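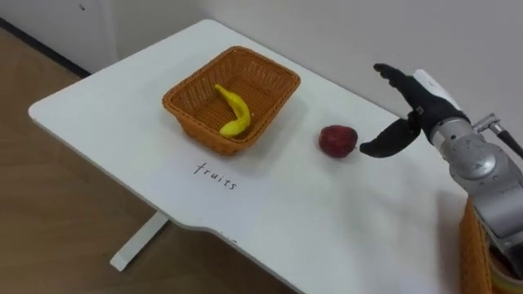 投稿者:ゆずこしょう
天板にじかに字を書くのって、皆さんのお宅や教室ではどうされていますか。おままごとの果物を片づける場所を決めたくて、最初は紙のラベルをかごに結んでいたのですが、すぐにねじれて裏返ってしまい、結局いつも私が直すことになっていました。それで思い切って、白いテーブルのかごの手前に細い黒い字で「fruits」とだけ書いてみたんです。かごにはバナナ、りんごはまだその右に出たまま、という途中のところですが、雰囲気は伝わるでしょうか。かごはNamholmの編みかごで、口がすこし広がっているので小さい手でも入れやすそうだなと思って選びました。気になっているのは、字を直接書くのはやっぱりお行儀が悪いかしら、ということと、英語でよかったのかしら、ということの2つです。長々とすみません。

投稿者:三毛のしっぽ
わあ、すてきです! 白い天板にオレンジがかった茶色の編み目、とてもよく合いますね。うちも同じくらいの大きさのかごを使っていますが、バナナって意外と場所を取るんですよね。斜めに寝かせるとちょうどよく収まって、それだけでなんだか八百屋さんみたいで、片づけながら毎回ちょっとうれしくなります。英語は全然いいと思いますよ。うちの子は字というより形で覚えていて、「エフのところ」と呼んでいます。

投稿者:nokogiri_55
水を差すようで申し訳ないですが、天板に直書きは私は反対です。以前Cestonachの白い机に油性で「くるま」と書いて、引っ越しのときに消そうとしたら、うっすら灰色の影が残りました。エタノールでも消しゴムでもだめで、最後は上にマットを敷いてごまかしています。白は目立ちますよ。マスキングテープを貼って、その上に書くのではいけませんか。Jurnatmontの白いテープなら1巻200円くらいで、貼ってしまえばほとんど見えません。

投稿者:ゆずこしょう
nokogiri_55さん、ありがとうございます。影が残るお話、ちょっとひやっとしました。私のは水性のホワイトボード用なのですが、何か月も置いたらやっぱり染みるものでしょうか。テープは前に別の机で使ったことがあって、うちの子が端っこをぺりぺりめくるのに夢中になってしまい、おもちゃより人気でした……。

投稿者:三毛のしっぽ
めくりますよね、わかります(笑) うちは3日もちませんでした。

投稿者:Sérgio Quintela
こんにちは。保育の仕事をしています。日本語がすこし変だったらごめんなさい。私は、机に書くのは良いと思います。かごに付けたラベルは、かごと一緒に動いてしまいますね。机の字は動かないので、かごをどこに返すかまで子どもに分かります。これはとても大事です。ただ、文字がまだ読めない子のために、字のとなりに小さいりんごの絵を描いてあげてください。上手でなくても大丈夫です。私のりんごはいつもトマトに見えますが、子どもたちは怒りません。

投稿者:nokogiri_55
かごの定位置になるというのは、なるほど、考えていませんでした。それでも私ならテープ派ですが。水性でも日の当たる窓際だと落ちにくくなることがあるので、書くなら月に一度は消して書き直すのがいいと思います。それと字が細いので、もう少し太いペンのほうが子どもには見やすいのでは。

投稿者:はと麦
横から失礼します。Bjarnasonの425番という太めの水性ペンが、つるつるした面でもはじかず書けて、濡れ布巾で落ちるので気に入っています。前にうちの冷蔵庫の扉で試して、半年ほどそのままにしてから拭いてみましたが、きれいに消えました。机の塗装によって違うでしょうから、まずは裏側の隅で試してからになさってくださいね。ところで、野菜はどうされるご予定ですか? うちはトマトの行き先で夫ともめています。

投稿者:ゆずこしょう
皆さん、こんなにたくさん教えてくださってありがとうございます。ひとまず今の字は今夜消して、太いペンで書き直して、横にりんごの絵も足してみます。月に一度の書き直しはカレンダーに書きました。次は1月19日です。トマトは……うちでは果物のかごに入れてしまっていました。同じかごをもう一つ用意してあるので、そちらを野菜用にするつもりなのですが、そうするとトマトはお引っ越しですよね。はと麦さんのお宅では、結局どちらになったんですか?

投稿者:はと麦
まだ決着がついていません。いまは台所の窓辺に置いてあります。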